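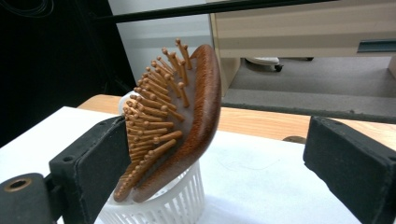

Hairbrush in the small white basket, on the white table.

Mould temperature, again

Thursday, December 28, 2023

The workshop is shut until the new year, so I finally have time to write up the trouble we had with the Dollis lids. I promised Nabil Atallah I would do it in July and then didn't.

For anyone who hasn't read the older posts, I look after three injection presses at a small trade moulder in Purnmont. Most of what we run is polypropylene, with a bit of ABS when somebody asks for it. The Dollis job is a flat round lid, 131 mm across, with a shallow lip that has to snap over a tub. It is a simple part and we quoted it as one.

The first lids off the tool looked good. No flash, no short shots, decent gloss. We measured a few straight away and they were inside tolerance. The next morning the same lids had bowed in the middle and would rock if you put them down on the surface plate. The customer sent back a box of 600 with a polite note.

My first thought was packing pressure. I put it up, and the lids came out heavier and still bowed. I put it down and got sink marks over the rib. Then I added time to the cooling stage, which helped a little but took the cycle from 19 seconds to something we couldn't make money on. I spent the best part of a week going round in circles like this. I wrote every change down, though I often made two at once, so half of the notes were no use afterwards.

Jad Mansour does our tool repairs and he asked what the two mould halves were running at. I told him 40 degrees, which was the figure on the water heater. He said he meant the steel. I hadn't put a probe on it for months.

We ran the press for an hour to let everything settle, stopped it, and took readings on both faces. The fixed half was close to the setting. The moving half was a good deal hotter, and hotter still near the middle, where the core is. One side of the lid was freezing well before the other. The slow side went on shrinking after the fast side had stopped, and it pulled the part over with it. Polypropylene shrinks a lot compared with ABS and goes on moving for a day or more after moulding, so we never saw the worst of it at the press.

The cause was scale in the cooling channels on the moving half. Jad took the fittings off and you could hardly get a pencil into one of them. He flushed the circuit with descaler twice, then blew it through and checked the flow against the other side. It took most of a Saturday. We also found that two of the hoses had been joined in series at some point, so the core was getting water that had already been round the outer plate. I don't know when that was done and it isn't in the book. It could well have been me.

With the hoses put back in parallel, I went back to the original settings and changed nothing else. The lids were better but not flat. I then dropped the water on the core side a few degrees at a time, leaving each lot overnight before measuring. On the third drop they sat flat the next day and the lip went over the tub properly. The cycle went back to where we had quoted it.

A few things I do now that I didn't do before. Steel temperatures go on the set-up sheet, both halves, taken with the press warm. Flow is checked on each circuit when a tool goes in. I keep lids back from every shift and measure them the day after. And I change one setting at a time, even when the phone is ringing.

Nabil thinks we should buy a flow meter for each line. Haddadin do a set that would fit our manifolds and I have asked for a price. The cheaper option is a water treatment unit from Lostska, which would deal with the scale but wouldn't tell us about the hoses. I would like both and will probably get one.

The next job in is a hinged box in the same material. The gate is at one end, which I am not keen on, and the drawing has a thick boss right beside a thin wall. I have asked whether the boss can be cored out. They are going to come back to me in January.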